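Robot club, month eight

I signed up as a parent helper for the Irnmont robotics club last October, mostly to see whether it was worth the fee. It's May 2020 and I still can't tell you.

The pitch was that the students would teach a machine to fold laundry. The team calls it Alley. So far the work is people folding clothes with a pair of hand grippers, over and over, while everything gets recorded. The plan sheet asks for 139 good folds before anyone trains anything. Last time I looked at the log we had 58, and 11 of those had a question mark next to them.

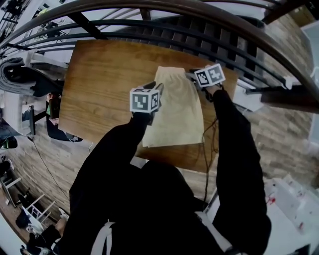 My problem is with the word "good." Two students can look at the same fold and grade it differently, and the log only has room for a yes or a no. I asked what happens when the robot learns from a sloppy yes. The answer was that more data evens it out. Maybe. I've heard that about a lot of things — diets, stock tips, my own golf swing.

The Wilau team supposedly got theirs folding towels in one semester. I watched the video twice. It has 2 cuts in it, both right before the hard part, and the towel looks a lot neater after each one.

I'll give the kids this much: they keep at it, and they argue about corners like it matters. The Bognár Cup rules want a T-shirt folded start to finish with no hands on it. I read that line out loud at the last meeting and got a long silence, then somebody asked if tank tops count. I've emailed the organizers to find out.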